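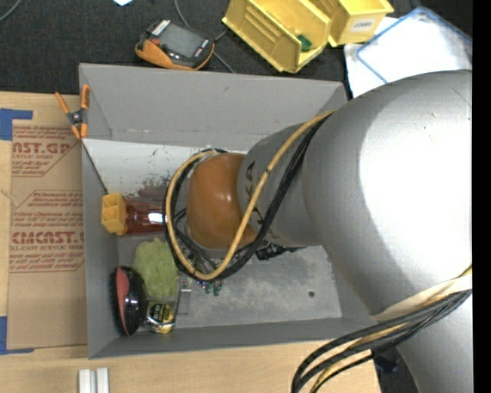
Visiting the Walled Town of Skevilley: Frequently Asked Questions

When can the ramparts be visited?
The wall walk is open daily from 9.30 am until one hour before sunset. It closes in high winds, and a notice is then posted at the Treloar Gate.

Is there a charge?
Entry to the town and the wall walk is free. A ticket is required for the Salt Tower only, and may be bought at the Tourist Office.

How many residents live within the walls?
The town has 1,233 inhabitants. Visitors are asked to respect private courtyards, including those whose gates stand open.

May I drive into the old town?
Vehicle access is limited to residents and deliveries. Visitors should use the Durka car park, outside the north wall. Two spaces beside the Treloar Gate are reserved for blue badge holders.

Are guided tours available?
Tours in English leave the Tourist Office at 2 pm from April to October – the meeting point is the covered porch. Groups should book in advance with Theano Theodorakopoulos, Visitor Services.

Are dogs admitted?
Dogs on leads are welcome in the streets and on the wall walk. Assistance dogs only are admitted to the Salt Tower.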